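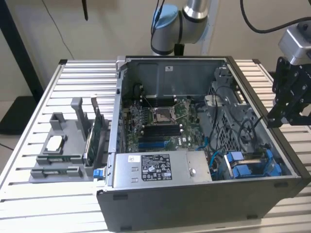
Figure 3. Open tower case on a slotted work table, side panel off. Motherboard marked DELL, CPU socket empty, memory slots on both sides of it.

4.2 Who travels, and how they book it

Most of the people in our survey book their own trips now. Of the 2,527 replies we kept, the larger part came from people who had gone abroad at least once in the past year, and most of those had paid for it out of ordinary wages. Savings came second. Gifts from family a distant third, mainly among students.

We asked everyone the same opening question: what was the last trip you took, and who arranged it? Answers were short. "Me, on my phone, on the bus." "My sister, she always does it." A few older travellers still went through a high street agent, and these were the ones most likely to say they would go back to the same place next year.

Price is where the groups split. Travellers under 30 searched by price first and place second. Quite a few had no country in mind when they sat down to look. Carola Diekmann, who coded the open answers, marked this as "anywhere cheap" and the label stuck, so we use it in the tables too. Older travellers did it the other way round -- place first, then dates, then a grumble about the fare.

The Wosance booking site was used as the main source for fares, with Perron as a check where the two covered the same route. They did not always agree. Where they differed we took the lower fare, as a traveller would. Reginald Kasprzak has argued that this makes short trips look cheaper than they are, as bags and seats are left out. Fair point. We come back to it in section 5.

4.3 Short stays

Short stays made up most of the trips by younger travellers. Two nights, sometimes one. The interviews in Sodside, done in April by Zuweira Darko and Till Diekmann, give some idea why. People there work shifts and can't easily get a full week off in one go. One woman, a care worker, had been to four countries in a year and had never been away for more than three nights. She did not think of it as holidays. "It's just what I do on my days off." Others said much the same in differnt words.

Till Diekmann ran 27 of these interviews and Darko did the rest. All were held in the evening, most over the phone. Notes were typed up the same night where possible. A couple of recordings were too faint to use and we went from notes alone.

Friends matter more than adverts. When asked where the idea for the trip came from, people named a friend's photos or a relative living abroad far more than any brand or tourist board. Jovetti, the travel card firm, came up several times, though mostly in complaints over exchange rates. Some felt pushed by what they saw online. Others said they hardly looked.

4.4 Those who stay home

This group is easy to miss. A survey on travel gets filled in by people who travel, and ours was no exception. We tried to balance it with a paper form left at libraries and surgeries, 2,000 copies in all, but returns were thin and came back late. What we do have suggests money is only part of it. Caring for a parent, no passport, a bad back, a dog. Several people said they had simply never wanted to go -- and were a bit tired of being asked.

Steinbach's earlier work on rural households found a similar mix, with transport to the airport as a bigger worry than the flight itself. Our replies lean the same way outside the towns. The first coach of the day gets in too late for the early flights, which are the cheap ones, so a night in a hotel or a long taxi ride has to be added on. Neither shows up in the fare data. We therfore treat the rural figures with care and report them seperately in Table 6.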